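Small Arm, Long Patience: An Afternoon With the Rerkine Tabletop Kit

Yaowalak Sangkhawat has rented out benchtop robot arms from her shop in Drinstead for long enough to be fussy about them.
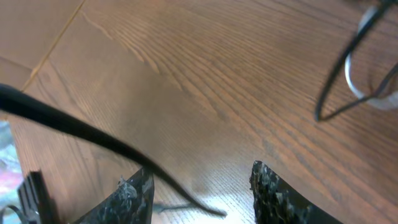 She was fussy about this one, too, at least to begin with. The Rerkine is a tabletop arm sold as a kit, with a two-finger gripper, a small camera at the wrist and software for teaching it jobs by hand, and when the first box came to her in November she left it sealed under the counter until a customer asked about it. "I had been let down by kits before," she told me, pouring tea for both of us on a Tuesday morning while the shop was still quiet. "You get a lovely arm and then a bag of screws and a page of drawings, and you are on your own. So I thought, well, it can wait its turn."

The customer was Fasil Tekleab, who repairs audio equipment on Ellis Street and wanted help sorting and laying out cables, a job he has disliked since he was an apprentice. He is a cheerful man and he talks with his hands, so that I had to move my cup twice. "Everybody shows you a robot picking up a block," he said. "A block is very polite! It stays where you put it. A cable has its own ideas, and I wanted to see the thing try a cable before I gave anybody my money."

Yaowalak let him have the kit for 100 dollars a week, and then, having grown curious herself, started going over to his workshop after closing to see how he was getting on.

Putting it together took the two of them one long evening. The instructions are better than she had feared, with large drawings and plain sentences, although she would like a word with whoever decided that the base clamp should go on before the power lead. "You do it in their order and then you take it off again," she said. "I have written to them about it. They wrote back very nicely and said 118 other people had mentioned the clamp." She laughed at this for quite a while.

What won her over was the teaching. You hold the arm by the collar and move it through the job, and it stores what you did along with what the wrist camera saw, and after enough rounds you let it try alone. Fasil gave it five rounds the first night and expected wonders. "It went to the right place and closed its fingers on the air," he said. "Very confident. I was a bit like that myself at nineteen." He kept going, a few rounds each evening with the radio on, and by the end of the second week he was content to let it work while he soldered at the other bench, looking over now and then.

I asked them both about the gripper, as it is the part most owners write to me about. Fasil likes the pads, which hold a cable jacket without marking it, and he has not yet had to replace one. Yaowalak is cooler. She finds the fingers wide for thin wire, and she says that a glossy table will bother the camera when the light is low and comes in from the side. "Put a cloth down, or move your lamp," she said. "I tell every customer this, and then they call me and I tell them again, and that is all right, that is what the phone is for."

The kit sells for 339 dollars without the spare pads, and she thinks the pads ought to be in the box. She also thinks the software asks too many questions when it starts up. Her nephew Lộc Triệu, who minds the counter on weekends, disagrees with her about that – he likes being asked – and the two of them went back and forth for some minutes while I ate a second slice of her coconut cake.

Would she buy it with her own money? She already has, as it happens. There are now three in the rental cupboard, and one is promised to the evening class at the Bùi Center through the spring. "I would not give it to a person in a hurry," she said. "If you like to sit with a thing and show it again, and then again, you will be happy. My husband would throw it out of the window."

Fasil has kept his past the trial and is paying it off by the month. He wants to try it on ribbon cable next, and Yaowalak has told him she would like to be there when he does, and that he should have the kettle on.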